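3.2 Blocks and work surface

The block set was put together from two sources. The plain solids came from a Lalter classroom kit, and the shaped pieces were ordered separately from Omow. We kept the two groups mixed during all sessions, so that color alone did not tell a reader of the logs which kit a block belonged to. Layouts were drawn from a list of 48 written by the second author, and each layout named the blocks and their order but left the spacing open (Figure 2).

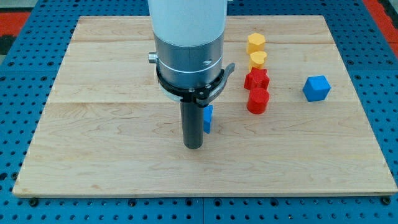 Figure 2. One layout on the wooden board, with yellow and red blocks in a column and a blue cube set apart from them.

The board is light wood with lengthwise seams, bolted to a perforated table. Visible grain made small shifts in block position easier to judge by eye than on the painted surface we tried in November. Four of the 48 layouts were dropped because their written orders were unclear, leaving 44 for the analysis. Heart and star shapes were scored by outline only. Rotation was recorded for the cubes but is not used in Section 4.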